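I want to write a few words about our winter street festival in Skelley, the one that ended last night. Long thread, sorry. I moved here in November, so it was my first one. 1/

First, the practical thing that people ask me in messages: yes, it is free. You pay only for what you eat, and for the ice slide if you go more than once. The slide is next to the old Brondari mill and the line for it is long after dark. 2/

There were 18 food stalls this year and I tried food from 5 of them, on two evenings. The best for me was the bean soup with smoked paprika. They serve it in a bread bowl, and the bread bowl costs one dollar more. Pay the dollar. 3/

The chestnuts I cannot recommend so much. They were fine, but a small bag was the same price as the soup, and I was still hungry after. 4/

Music was on the small stage in Ackermann Square. I liked most the brass band from the high school. They played with gloves with the finger ends removed, and one trombone was frozen in the beginning, so they started with a song that does not need him. 5/ 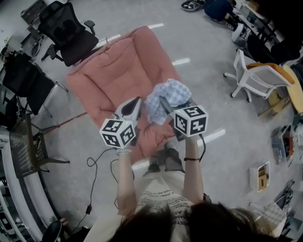
After the band there was a dance lesson for everybody. The teacher explained the steps very fast and in my second language I was always one step late. A lady next to me said that left and right are only suggestions in Skelley. I danced until the end. 6/

The lantern walk was on the last evening. If you want to buy a lantern, come early. The school table had 100 paper ones and they were all sold before I arrived. I walked with my bicycle lamp inside a jam jar - two children asked me where I bought it. 7/

The way goes from the square, down Mill Lane, over the footbridge and back along the river. It took us 14 minutes to cross only the bridge, as everybody stops in the middle to take pictures. With a stroller I would take the road bridge. 8/

Some things I would like to be better next year. More places to sit. A sign for the toilets, which are behind the library and you must know it. And the program was printed in very small gray letters, my neighbor read it to me with her phone light. 9/

The parking: do not try in the center. The field by the Skiltia sports hall was open both evenings and a shuttle bus went from there. The last bus back was earlier than I thought, so I walked home with cold feet and a bag of ginger cookies. 10/

The cookies are from the stall with the green roof, near the fountain. They told me they bake also for the spring market, but with lemon. I asked for the date and they did not know it yet. 11/

If somebody found a dark blue knitted hat near the stage, it is mine. It has a small hole on one side. You can write me here or leave it at the library desk, they know about it. 12/12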